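May 22, 2024

Workshop notebook, dye bench

Madder again! I said I'd leave it until the new wool arrived, but the sample skeins from January were staring at me from the shelf and I couldn't resist. Writing this up while my fingers are still orange.

Question for the day: how much does our tap water change the red? The last batch came out brick, nearly brown at the tips, and I blamed the roots. Rorkier (the shop, same bag of ground madder as before) say theirs gives a clear warm red in hard water, so I wanted to see it for myself before ordering more.

Set up 3 pots, 200 g of madder in each, all soaked overnight in plain tap water and strained through the old muslin. Pot A got a good spoonful of chalk. Pot B nothing. Pot C a splash of vinegar. Wool was the Isero two-ply, scoured and mordanted with alum at the weekend, kept damp in a bag. One 25 g skein per pot to start with.

Brought everything up very slowly. The brown creeps in when the pot gets too hot, I'm now fairly sure of that, so I held all of them well below a simmer and kept going back with the thermometer like a worried parent. The hob on the left runs hotter than the dial says. Must put tape on it.

After the first hour A was already miles ahead, a lovely tomato colour with a bit of depth underneath. B looked like weak tea with ambitions. C had gone properly orange, the sort of orange you'd want for a child's hat, and I like it much more than I expected to.

Temperatures and times are typed into the usual spreadsheet under "Flulano trial", with the swatch numbers. I've also started a column for how the bath smells, which sounds daft but A smelled quite earthy by the end and C hardly smelled of anything except chips.

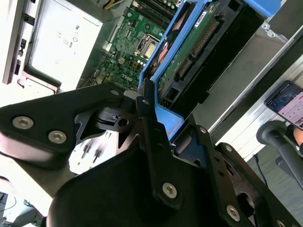

Computer tower open, blue drive caddy.

Left the skeins to cool in their pots until after lunch, then rinsed. A lost very little colour, B a fair bit, C somewhere in between. Washed all of them with the mild soap and hung them on the rail by the back door, out of the sun. Wet wool always flatters, so I'm holding off on a final opinion, but A is the best red I've had from this bag by a long way. Gorgeous stuff.

Also dropped 3 scraps of the Ogundipe cotton into what was left in pot A, just to see. Pale coral, a bit patchy where they folded over each other. Cotton wants a tannin bath first and I didn't give it one, so fair enough.

Exhaust baths are in the lidded buckets, labelled. Please don't tip them out! There's easily a peach and a pink left in A.

Still to do:
Light test on a strip from each skein, half under card, south window.
Repeat A with twice the chalk.
Try a pinch of iron in B, which has nothing to lose.
New muslin, the old one has a hole and there's grit in everything.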